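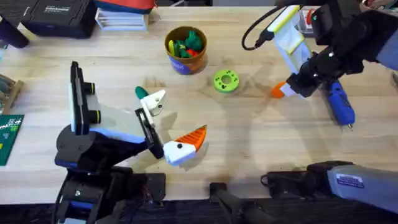

On m'avait promis qu'un plan de travail en bois massif se bonifiait avec l'âge. Je demande à voir. Le mien, en bois clair façon billot, sert d'établi depuis juin, avec l'outil bleu à pointe grise qui traîne toujours dessus, et je passe plus de temps à le surveiller qu'à bricoler. Feven Abdella ne jure que par l'huile Kolitz : 77 euros le bidon, trois couches, ponçage entre chaque. Bon. J'ai fait les trois couches. Au toucher, je ne sens aucune différence avec l'huile de lin du placard.

Le vendeur de chez Restden, lui, parlait de grain 600 pour la finition — pour une table où l'on visse et où l'on colle, permettez-moi de sourire. La prochaine fois je m'arrêterai bien avant.

Reste la cire Woltetti. Yabsira Tamiru m'en prête un fond de pot, j'essaierai sur un coin, côté mur.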